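Search this site Enter keywords
Reading time: 2 min

Textile Care, Unit 6: Why Dyed Cotton Fades

Most of the color loss you see at home comes from one of three things: the dye was never well fixed, the surface of the yarn has been rubbed away, or light has broken the dye down. The fixes differ, so work out which one you have before changing how you wash.

Rubbing is the usual cause with denim. In many jeans the warp yarns are dyed on the outside and stay pale in the core. As the surface wears, the core shows. Seams and folded edges go first -- they stand up from the cloth and take most of the contact. 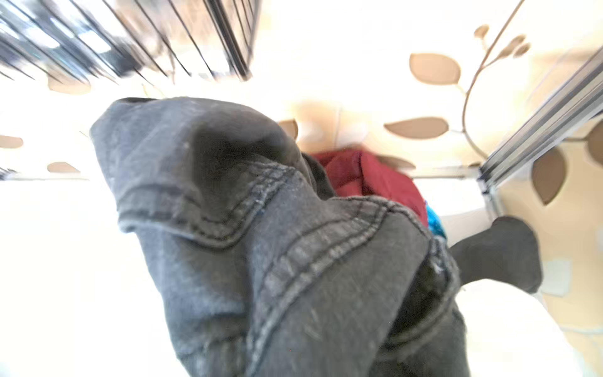 Students in the August group asked whether vinegar in the first wash would set the dye. It does not set the dyes used on cotton. The Prilik handout repeats this advice and should be ignored on that point. Cold water and a short cycle do more.

Crocking test (bring to lab)

Cut a square of white cotton. Rub it over the dry fabric 13 times in a straight line, with even pressure. Repeat with a damp square on a fresh area. Compare both squares to the gray scale. The damp result is normally worse. Record the two grades separately -- do not average them.

Lab samples come from the Frandsen bin. Each group gets one dark and one light piece. Wash in 200 ml of water with the Orkolent detergent, then dry flat. Put the group number on the back in pencil, as ink will run.

Light fading

Light damage tends to show on one side only, such as the outer face of a curtain. Turning a garment inside out to dry helps. So does drying in shade. Neither will bring back color already lost.

For next time: read pages 33 to 70 in the Prutum reader and finish the crocking table. Skip the section on wool, it belongs to Unit 8.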